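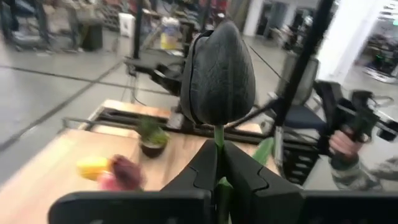 Figure 7.1 An artificial tulip with a closed, dark gray flower head and a green stem.

Chapter 7
Color and the Tulip Trade

Growers have wanted a black tulip for a very long time. None of the tulips sold under that name is truly black. Held up to a strong light, the petals show deep purple or maroon. The plant makes its dark color from pigments called anthocyanins, the same group that colors red cabbage and blueberries. When these pigments are packed closely in the outer cells of the petal, little light is reflected and the eye reads the flower as black. Makers of artificial flowers have no such limit and can use any dye they like.

In this chapter we look at how flower color is inherited, how breeders select for it, and how it affects price. Chapter 6 covered bulb structure and the cold period. You will need both topics for the field exercise in Section 7.4.

7.1 From Seed to Named Variety

A tulip grown from seed may take five years or more to bloom. Only then can the breeder judge its color. A plant worth keeping is increased from offsets, the small bulbs that form beside the parent bulb. Offsets carry the same genes as the parent, so the color stays the same apart from an occasional mutation, known as a sport.

The trial at Jastham shows how slow the work can be. Thabiso Adams crossed two dark purple parents and raised 2,926 seedlings. Of these, 593 were kept after first bloom, and 19 were still under trial when the records closed. One was named Troltitine. It flowers in late spring and has a maroon base that is hidden until the petals open.

Key terms: anthocyanin, offset, seedling, sport

Before reading on, review the table of pigment groups at the end of Chapter 3.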